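格罗特霍尔姆（Groltholm）旧物交换集市4月重开

2019年1月12日 本站快讯

停办一季的Groltholm旧物交换集市定了，4月回来。地点还是Derkow街老邮局一楼，摊位60个，比上回多。主办方Rastier社区中心昨晚发的通知，报名表今早已经可以领。

规则小改：玩具、厨房小件、收纳用品都收，大家电不收，衣服只收洗净的。每户最多4件大件，小件不限。换不掉的当天自己带走，别留在门口，上次清场清到半夜。

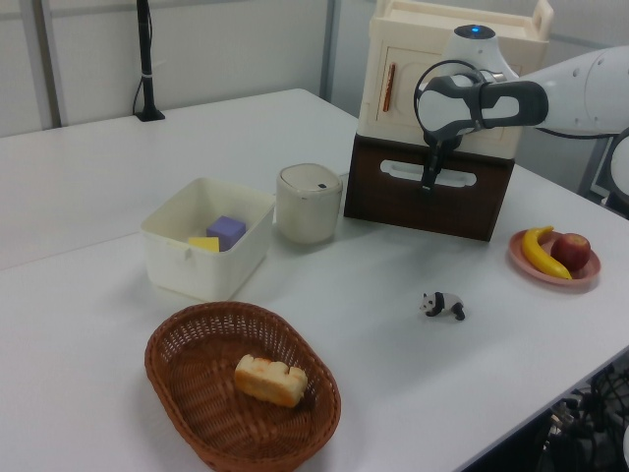 没有东西可换，能不能进场？
可以进场，门口买代用券就行，券当天有效，不退。

场租这次由Chávez五金行垫付，摊主不用交钱。去年那场进场将近1,000人次，门口排队排到了公交站，今年改成分4个时段入场，时段写在票背面，过时不侯。
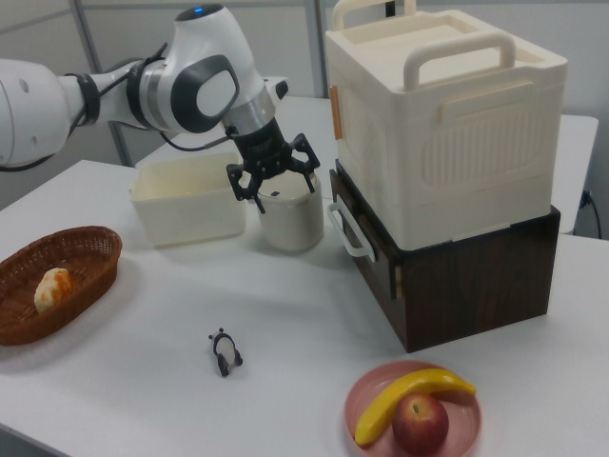
带小孩的家庭优先排第一时段，要在报名表上勾选，漏勾的现场不补。停车位紧张，Derkow街当天单侧禁停，建议坐公交来。

报名表在Rastier社区中心前台领，填好交回原处，电话报名暂不受理。摊位图还没出，出了再更新在本页在。雨天照常。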